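Ticket 620: Skuna hand-held gripper, fingers stop short of full open (compared with Ponholm)
Opened 11 Dec 2020. Status: waiting on parts

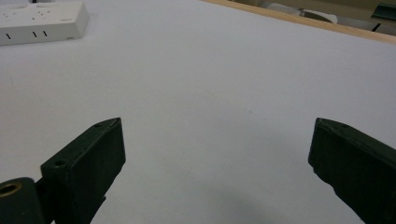

Attachment 1: Skuna, green fingers, wrist camera view, nothing in the grip.

Problem
Skuna and Ponholm units run the same test list. Ponholm opens to its hard stop on every cycle. Skuna stopped early on 17 of 168 cycles. Same camera and same controller (Prosser) on both.

Checked
Controller swapped for the spare. No change.
Firmware rolled back to the July build. No change, rolled forward again.
Camera exposure locked. Finger tracking is stable, so the width reading is not the cause.
Finger screws backed off 2 turns and reset. Slightly better for one run, then the same.
Joint with the brass insert: pin binds when the finger is loaded from the side. Ponholm pin does not.

Open question
The lower inner edge of the right finger looks uneven. Could be print quality. Not measured yet.

Next
Reprint both Skuna fingers, ream the joint bore, repeat the full list. Billison to supply replacement inserts. Hold the comparison report until the rerun is in.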